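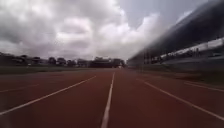

Figure 5. Home straight at Nutstead, open day, looking along a lane line with the grandstand to the right.

5. Demonstration at the Nutstead open day

5.1 Setting and purpose

The trials reported in Section 4 were carried out with only the project team present. The open day in June gave us a chance to run Bolto in front of visitors, on a timetable we did not control, and with a fixed limit on how long the straight could be closed to athletes. It was used to answer one question: does the line-following behaviour measured in Section 4 hold when the runs are started by people outside the team?

The robot was the same four-wheeled pacing unit, with the front axle steered and the rear axle driven through a Gerkico motor controller. No change was made to the wheels, the battery or the mass distribution after the Section 4 trials. The line estimator, Seixas, was likewise frozen in the version described in Section 3.2, including the two weights that we had already come to regard as poorly chosen. A corrected version was available on the Friday but had not been run outdoors, and it was left on the bench.

The straight has a red surface with white lane lines, a strip of grass on the infield side and a long roofed stand on the other (Figure 5). The two sides therefore differ a good deal in brightness and in texture. Seixas takes its steering signal from the painted line alone, but its exposure setting is computed over the whole image, so the stand and the sky have an indirect effect on how well the paint is separated from the surface. Cloud cover was heavy, with brighter parts towards the end of the straight. We did not log illuminance, and regret it.

5.2 Procedure

Visitors signed up at a table behind the start and were called forward in order. Each run followed the same steps. An operator placed Bolto astride the chosen lane line and checked that the estimator reported a lock. The visitor then selected one of three target speeds on a hand-held unit and pressed start. A second operator held the radio stop throughout. Runs ended at a marker mat, at a visitor's own stop command, or when the estimator lost the line for longer than the time-out given in Table 2.

Visitors were told which speed was the fastest but were not advised on which to choose. Most chose the fastest. This makes the open day data unbalanced with respect to speed, and we make no attempt at a comparison between speeds on the basis of these runs.

The programme allowed for 90 minutes on the straight, of which part was lost to a late start when the school relay overran. In the time left, 19 runs were started. All logs were kept, including those of runs stopped early. From the recorded video, 3,000 frames were drawn at random and labelled by hand for the position of the line at a fixed look-ahead distance. A further 1,000 frames were set aside before labelling and have not been used here.

5.3 Observations

Of the runs started, two did not reach the mat. One was stopped by the visitor, who had taken the stop button for a pause control. The other timed out. The remainder finished with the robot still astride the line and with no action by the second operator.

Lateral error in the labelled frames was of the same form as in Section 4: a narrow central peak with a longer tail on the grandstand side. The tail is heavier than before. We inspected the frames that contribute to it and found that most come from the first few seconds of a run, while the robot is still gaining speed and the exposure has not yet settled. The effect is present at all three target speeds, though for the slowest the number of runs is too small to say more.

The near part of the image carries most of the useful signal. The line is widest there and its contrast with the surface is high, whereas further off it thins to a stripe and the estimate of its direction becomes noisy. The adjacent lane lines enter the image at the sides, at a clear diagonal, and were never taken for the followed line in the labelled set. Strong smear along the grandstand side did not in itself produce false detections. Seixas rejects candidate segments by slope before it considers brightness — a design choice made for speed, which appears to help here as well.

The one time-out is harder to account for. The log shows a normal lock, a steady fall in confidence and then no candidate segments at all until the limit was reached. The motor controller carried out the stop correctly. Replaying the same video through the estimator offline gave no loss of lock, so we suspect dropped frames on the link between camera and processor, but the buffer that would have shown this had already been overwritten.

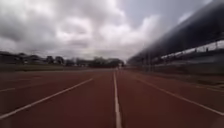
Leonor Figueiredo objected, in the discussion that followed the runs, that a straight is the easiest part of any track and that a pacing robot which had not been shown on the bend had not been shown at all. She added that an athlete would want to know where the robot was going to be in two seconds' time, and that a low average error told her very little about that.

We accept the first point. The bend was closed on the day and the Section 4 data for it are limited to the slowest speed. On the second, lateral error was chosen because it can be labelled from single frames, and it does not capture the slow weave that several visitors remarked on at the fastest setting. The weave is visible in the steering log as an oscillation of low amplitude, well inside the lane, and is probably caused by the delay between estimate and actuation. A predictive measure is taken up in Section 6.

5.4 Practical notes

Three matters may be of use to groups planning a similar session. The lock indicator should be legible to the person pressing start; ours faced the operator, and two visitors asked whether the robot was ready after it had been ready for some time. Stop and pause should not share a colour. The log buffer should be copied off after every run, even where this costs a place in the queue.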